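Koretby: table-to-box tidying set

README, revision of March 7, 2020
Maintained by Vimala Sundaram and Kalevi Heiskanen

What it is

Koretby is a collection of small household tidying jobs done on tables. Each job starts with a spread of light items and a container, and finishes when the person doing it says the table is tidy. It holds 449 jobs recorded in 13 homes. We keep it separate from the older Lobo collection, which was mostly crockery and which we no longer recommend for anything to do with packing.

Read the section on known problems before you use it. We have read plenty of data cards that claim to capture "real homes" and would rather not add another. Koretby has real tables and real snack wrappers, but people who know they are taking part in a study do not tidy the way they do before their mother-in-law arrives.

What gets tidied

Mostly the stuff that collects on a table in any lived-in flat: snack bags, tissue packs, rolled cloths, packets of one thing or another. The containers are whatever was to hand. We asked for no new storage boxes, and most homes obliged with old cardboard cartons, which behave differently from the neat plastic tubs in shop photographs. Flaps fold in and edges tear. A carton that once held milk is a perfectly good container for tissues and biscuits, and more typical than anything we could have bought.

Krishnamoorthy Shenoy argued early on for a fixed shopping list, so that every home would start with the same goods. We tried it in 4 homes under the name Utico and dropped it. The tables looked like a shop counter and everyone packed in the same order, largest first. Those jobs are not in this release.

Coverings

Table coverings are left as found. We did not iron them, straighten them or swap them for plain ones. A good many are patterned, and some carry printed animals or fruit at close to life size, or at least at the size of the things lying on top.
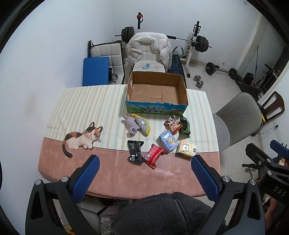
This matters for anyone counting objects. A cat printed on a tablecloth is part of the tablecloth. So are printed flowers, lemons and, in one home, a printed spoon that caught out two of our own annotators. If your count includes any of these, your count is wrong, and we would like you to check before writing to us about missing labels.

Creases are left in as well. Kamala Kurian, who wrote the first labelling guide, wanted a flag for covers with fold lines, on the theory that they change how a light packet sits. It might be true. We have not seen evidence either way, so there is no flag.

How items are named

Names are deliberately dull. A packet is a "packet" unless the contents are plain from the outside. We do not guess flavours. We do not guess whether a bag is full, and we have had enough arguments about "sweets" versus "snacks" to last us. Current names:

snack bag — crimped or sealed bag, with or without a cartoon on it
tissue pack — soft plastic-wrapped pack, pocket size
packet — anything flat and sealed that is neither of the above
cloth, rolled — includes items that might be a glove, a hat or a small towel
box — the container, always cardboard in this release

Colour is recorded as the main colour of the front only. Shiny packaging is the weak spot: silver was labelled grey, white and silver by three different people on the same packet. Treat colour as a hint.

Text on packaging was copied only where it was large and legible, in whatever script it was printed. There is no translation field. One was planned, and the translations we received were poor enough that leaving it out seemed kinder.

What counts as tidy

The rule is short: the items are in the box and the person is content. We know how loose that is. Jarosław Duda proposed a scoring sheet with marks for stacking, for standing bags upright and for keeping soft things away from crisps. We tried it on 8 jobs. Two people scoring the same box rarely agreed, and both would defend their marks at length. The sheet is in the extras folder, unsupported.

Be wary of results that claim to measure neatness with this set. It can tell you what was on the table and what was put away. It cannot tell you whether a household would call the result well packed.

Known problems

Light items dominate. There is very little glass, and next to nothing heavy, so the set says little about packing a box that somebody then has to carry.

Boxes are almost always placed at the far side of the table. We never asked for that. It may be habit, or one person copying the home before. Either way, do not take it as a finding about where people like their boxes.

Cartoon packaging is common. Any system that does well here may only have learned that bright things with faces go in the box, and we have no good test to rule that out.

Tables were cleared of bills, medicines and keys before we started. Those are the things that make real tables hard to tidy, and they are missing.

Planned changes

An April revision should correct the duplicate names under "packet" and add a few jobs from Celeo, our drawer and cupboard collection, where the items go somewhere other than a carton. If the Celeo labels are no better by then, they will stay out.

Corrections go to Kalevi Heiskanen. Please give the job number and say which item you mean.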